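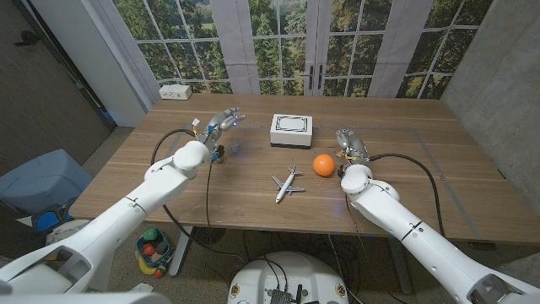 A light wooden table with two robotic arms, white with silver hands.

News > Local > Culture and Leisure

Repair evenings come back to Trumau in February

The repair evenings in Trumau will start again in February, after a break of one winter. They will be held in the former reading room behind the library, and the doors open at 6 pm.

People can bring small things that do not work any more, such as lamps, radios, toasters and clothes with a broken zip. Each visitor may bring one object per evening. Large machines, for example washing machines, are not accepted – the staircase is too narrow for them.

The evenings are organised by the association Clallia, which was founded by Annick Carré and Pushpa Sisodia. In the last season, its members received 1042 objects. Lamps were the most frequent, followed by coffee machines. "We could not save all of them, but many people went home with a lamp that gives light again," says Carré.

The town council has given 2000 euros for new tools and for the heating of the room. Ludivine Pons, who is responsible for waste and recycling at the town hall, hopes that other villages in the area will do the same. She also asks residents to keep the instructions of their devices, as they are often a great help.

New this year is a sewing corner, led by Margaux Besson. She will show how to change a zip and how to mend a hole in a pullover. There are four places in this corner, and it is necessary to reserve at the library desk.

The repair itself is free of charge, but visitors pay for spare parts. Simple fuses and plugs can be bought in the room for 50 cents each. Coffee and cake will be served until 8 pm, and the last objects are accepted half an hour before.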